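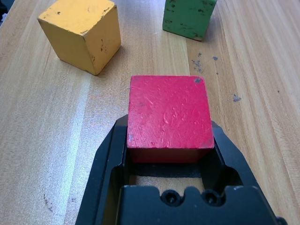

Repainting old play blocks for my niece, any tips?
I've got a bag of 40 painted cubes from a jumble sale in Astport and I love them! The red one has worn thin in places, with brush marks, little raised flecks and a small dark grey chip near one corner. Do I sand right back or just touch up?

Jultby16
Ooh, lovely find! Rub the flecks down lightly, wipe off the dust, then two thin coats of a toy-safe paint. Let the first dry overnight!
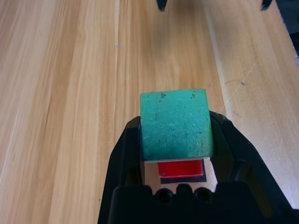
Do the tops and sides one day and the bottoms the next, or they'll stick to the newspaper.

kinnear711
I'd leave them. Worn ones are nicer.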